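Mint green utensils: keep the labels on or peel them?

Kitchen Corner > Tools and Tableware

cukthorpe_kate
Joined August, 22 posts

So my sister-in-law moved and I inherited a drawer's worth of her kitchen stuff, and now I'm one of those people with matching utensils. Mint green! I never thought I'd be a mint green person but I love it. My question is about the labels on the handles. Do you leave them on or peel them? And do you hang yours or keep them in a drawer? I have a rail over the stove with 4 hooks and a fight going on in my own house about it.

Zellau
Peel. Always peel. Water gets under the edge, then it goes gray, then you're picking at it with a fingernail while the onions burn. Warm water, a little cooking oil, leave it ten minutes, done.

emiko_s
Disagree with Zellau on the oil. I tried that on a spatula and the handle felt slick for a week no matter how I washed it. I use a hair dryer on low and pull slowly. Also check it's a sticker first! Some are printed right onto the handle and you'll just scratch it up trying.
- Emiko Shibata

Zellau
A week? What oil were you using, motor oil? Dish soap takes it right off.

emiko_s
Plain canola, thank you very much.

nirkau77
I'm team drawer. Anything over the stove gets that sticky film on it, and then you have to wash the thing before you use it as well as after. I had a rail for 7 years and took it down when we repainted. Haven't missed it once.

cukthorpe_kate
Okay but my drawer is tiny and it already jams on the potato masher, so the rail kind of has to stay. Maybe not over the stove though?

thao_ngo
Put the rail on the side of a cabinet, that's what we did. Close enough to grab, far enough from the grease. My mother, Mrs. Quách to everyone on our street, thinks it looks like a hardware store, but she uses it every time she visits.

On the label thing, I'm going to be the odd one out and say leave it alone. I've got a mint green one too, with a white oval on the handle that says "bunzo" as far as I can make out, running sideways up the grip. I like it there. It's the only thing in my kitchen that looks a bit cheerful.

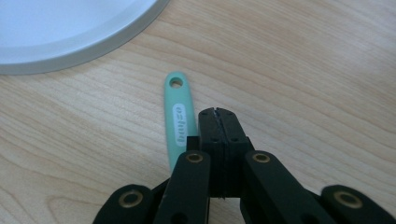

And I'd keep hanging yours if the handles have a hole in the end, you may as well use it. Just get hooks that are thin enough. I bought fat ones the first time and had to take the whole lot back to the store.

nirkau77
Fat hooks, yes, been there. But a label on a handle would drive me nuts, Thảo. I'd be rubbing at it with my thumb the whole time I was stirring.

thao_ngo
Then you stir too long :)

Zellau
Siding with nirkau on this one and with Thảo on the cabinet. Still right about the oil.

cukthorpe_kate
Update, 24 December 2022: rail is on the side of the cabinet, thin hooks, looks great! I peeled one label with the hair dryer and left the others on for now. Husband still says drawer. He's peeling potatoes at the moment so he doesn't get a vote. Does anyone know if the screw holes over the stove can be filled with regular spackle or does the heat crack it?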